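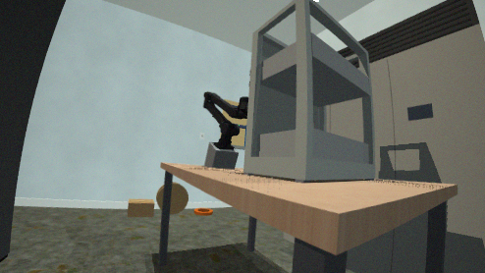

# Session 4: Paying for the cell

Okay, so last time we laid the cell out in simulation, and a bunch of you asked me afterward what the thing would cost to build for real. Good! That's today. Bring your layout file and a blank spreadsheet, and please don't start by looking up arm prices (everybody does, I did too, and it's how my first budget went wrong).

## Start with the stuff that isn't the arm

The arm is one line. I want at least 20 lines on your sheet before you turn it in. Things people forget:

- the table, and whatever keeps it from creeping across the floor
- the pedestal or riser under the arm
- shelving, and the hardware to fix it down
- gripper, plus spare fingers (fingers wear out, budget for them every year)
- cables, mounts, power strips, the emergency stop
- shipping, which on a heavy crate can be painful
- your own hours. Yes, put a number on them

For this course we're pretending to choose between two suppliers, Prullow and Tullum. Both quotes are in the class folder. Prullow sells the arm, controller and gripper as one bundle. Tullum's base price looks lovely until you get to page two and find the gripper adapter listed separately at $1000. I'm not saying don't pick Tullum! I picked them once and was pretty happy. Just get both quotes into the same rows before you compare totals.

## Use the simulator to shop

Simulated time is cheap, so spend it before you spend money. Run the reach test at every shelf height you plan to use. Then move the base, run it again, and write down where it fails. If a shorter arm gets to everything, you've just saved yourself a chunk of the budget. Same goes for the gripper: bring it in close to the part from a few angles and look for places where the body of the gripper gets in the way before the tip does.

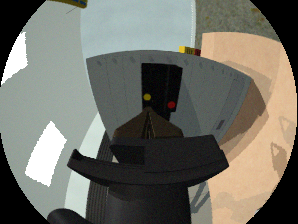 Cui wrote in the course forum that the sim run should have its own budget line, with setup hours and all, and that leaving it out makes the purchase look cheaper than it is. I agree, and I've added it to the template under "planning." If you already downloaded the old one, just insert a row.

## Lead times

Money is half of it. The Venov controller in the Prullow bundle ships in 58 days on the quote you have, and the rest of the bundle waits for it. So work backward: if you want to be running in June, when does the order have to go out? Add time for whoever signs it. Add more if they're on vacation.

## To hand in

1. Your sheet, both suppliers side by side
2. Reach test notes for 4 base positions, failures included
3. One paragraph on what you'd cut first if the budget shrank

I don't grade on the lowest total. I do check shipping, so don't leave that cell blank.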